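COMMUNIQUÉ DE PRESSE

Girnberg, le dimanche 26 juillet 2020

Punness présente une table de travail en bois clair pour les petits logements

L'atelier de mobilier Punness met en vente une nouvelle table destinée aux personnes qui travaillent, mangent et rangent leurs affaires au même endroit. Elle s'appelle Nelthorpe et sera disponible à la boutique de Girnberg et sur commande, au prix de 462 euros, hors livraison.

Le projet a commencé en janvier. Plusieurs clients de l'atelier demandaient une table assez solide pour rester en place toute la journée, sans l'allure d'un bureau. Le travail à domicile du printemps a rendu la demande plus pressante. Punness avait alors deux modèles au catalogue, tous deux prévus pour la salle à manger et trop grands pour une cuisine d'appartement.

Veronika Hegyi a dessiné le plateau. « Les gens nous décrivaient toujours la même chose : un gobelet, un carnet, des clés, une boîte qu'on n'a pas encore rangée, et le repas qui arrive. Nous avons travaillé à partir de cette table-là, avec ce qu'il y a dessus », explique-t-elle.

Les coins sont arrondis. Le bord avant est courbe, du côté où l'on s'assoit, et le bord opposé suit une ligne ondulée. Une fente ovale allongée est découpée dans le bois près de ce bord. Elle laisse passer un câble de lampe ou de chargeur et sert aussi de prise pour déplacer la table. Les joints entre les planches restent apparents, de même que le veinage, qui varie d'une pièce à l'autre. Punness n'échange pas une table pour une différence de veinage.

Le bois est fourni par la scierie Perić, avec laquelle l'atelier travaille depuis ses débuts. Le plateau reçoit une finition mate à l'huile, à renouveler une fois par an dans un usage courant. Un flacon d'entretien et un chiffon sont livrés avec chaque table. Les pieds se vissent par le dessous ; la clé est fournie, et le montage se fait à deux.

Une première série de 176 tables a été lancée en fabrication. Si les commandes la dépassent, une seconde suivra à l'automne, et la production de l'année pourra atteindre 600 pièces. Les clients inscrits sur la liste d'attente seront servis dans l'ordre des inscriptions. La liste compte à ce jour 1135 noms, tous modèles Punness confondus.

Garnet Dufour, responsable de l'atelier, précise que la fente a été le point le plus discuté. « Trop près du bord, elle fragilisait la planche. Trop loin, elle prenait la place de l'assiette. Nous avons refait le plateau plusieurs fois avant de nous arrêter. »

Côté usage, l'atelier conseille de garder les objets du quotidien au fond ou sur les côtés, pour laisser libre la partie proche de la taille. Un gobelet blanc à couvercle vert foncé tient sans gêner à l'extrémité gauche, et les petites affaires en cours de tri se posent à droite, à portée de main.

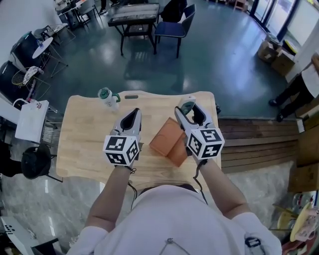 La courbe du bord avant permet de s'approcher du plateau et d'y étendre les avant-bras sans rencontrer d'angle. Elle convient aussi au travail debout, pour trier du courrier ou préparer un colis. Les récipients chauds demandent un dessous-de-plat, comme sur toute surface huilée. Les taches d'eau s'essuient avec un chiffon sec ; les traces plus anciennes se reprennent avec un papier abrasif fin, dans le sens du fil, puis un peu d'huile.

La table Nelthorpe est visible à la boutique de Girnberg aux heures habituelles d'ouverture. Le nombre de visiteurs étant limité dans le magasin, il est recommandé de réserver un créneau par téléphone. Le port du masque est demandé. La livraison se fait au pied de l'immeuble ; la montée à l'étage est possible avec supplément, à indiquer au moment de la commande.

Un banc assorti est à l'étude. Son prix et sa date de sortie ne sont pas fixés.

Contact presse : Veronika Hegyi, atelier Punness, Girnberg. Dossier technique et échantillons de bois sur demande.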